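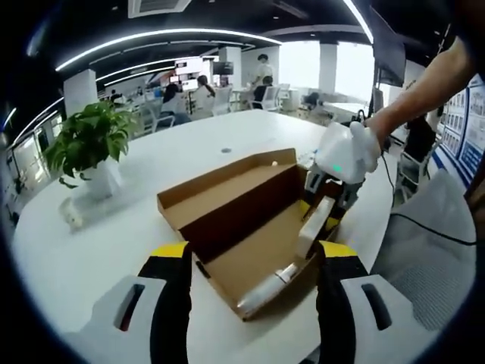
Open box on the round table, lid up.

To: siris-users
From: Phyllis Pearce
Date: 22/01/2008
Subject: Re: [siris-users] 2.4 update, contacts gone funny after restart

Sorry for the slow answer, been on the road and only had the handset to read mail on. Replies in between.

Dennis Lockwood wrote:

> Hi all. Took the update last night on my Treloar, the one with the
> slide-out keys. Download was fine. Installed, restarted, and now the
> contacts list shows every name twice. Numbers are right. If I delete
> one of the pair, both go.

Stop deleting!! They're not two entries. It's one entry and the new index is listing it once for the phone store and once for the SIM, even when there's nothing on the SIM. Same thing on mine. Szymon had it too on his old Zeredex, so it isn't only your model.

What worked for me:

1. Contacts > Options > Storage. Set it to Phone only.
2. Go right out to the home screen. Back key isn't enough, use the red key.
3. Battery out, count to ten, battery in.
4. Open Contacts and leave it alone until the little bar goes.

Step 4 took ages with 870 entries. Screen goes dim half way and it looks like it has hung. It hasn't. I pulled the battery the first time and had to begin again, so don't do that.

If you've already lost some, the backup the installer makes is on the card, in a folder called Bova (no idea why, left over from the old sync program I think). Copy it to a PC before you do anything else. The restore only keeps the last one and it overwrites without asking.

> Also the battery. Used to get two days, now I'm on one bar by
> teatime. Anyone else? I have not changed anything apart from the
> update.

Yes. Mine was the mail check, the update puts it back to every 5 minutes whatever you had before. Mail > Accounts > Schedule. Put it back to hourly and see. Bluetooth comes back on as well, check that while your in there.

Mine's better since but not what it was. Sigita reckons the first couple of charges after a big update never read right and to run it flat once. I did that and got a bit more out of it, could be wishful thinking.

> The notes say "improved message handling". The inbox is certainly
> different. It stops at 700 messages and the older ones are not there.
> Is that a limit now or have they been wiped?

Limit on what's shown. They're still in the store. Go to Messages > Folders > Older, which is a new folder and isn't mentioned anywhere in the notes that I could find. Search doesn't look in there, which is daft, I've put in a report. It's number 179 on the tracker if you want to add your voice. Please add what model and which country you bought it in, they always ask.

> Last one. Is it possible to go back to 2.3? I still have the
> installer.

Possible, yes. I wouldn't, not yet. 2.3 can't read the new contacts file so you'd be starting with an empty phone and typing them in or restoring from Bova, and the restore in 2.3 is the one that lost everyone's birthdays last April. If you must:

- full backup to PC first, not just the card
- charger in the whole time
- take the SIM and card out before you start
- the installer will moan about a newer version, hold down 2 while you press OK and it carries on

Terence Lightfoot did it on the same Treloar as yours and came out the other side alright, but he had to set up his mail and ring tones from scratch and the camera shutter sound is now stuck on loud. He's on this list, maybe he'll chip in. Terence??

There's meant to be a fix release for the doubled names. No date. Last I saw on the tracker it was down as "in testing", that was before the holiday and it hasn't moved.

One I'll add of my own, has anybody got the alarm to go off with the phone switched off since updating? Mine used to wake itself up and now it doesnt. Overslept twice. Clock is right, alarm is ticked, volume is up. Tried a different tone. With the phone left on it's fine. If it works for you can you say what's in Clock > Options > Power, mine is greyed out and I can't remember if it always was.

Got to run, will look in again tonight.

Phyllis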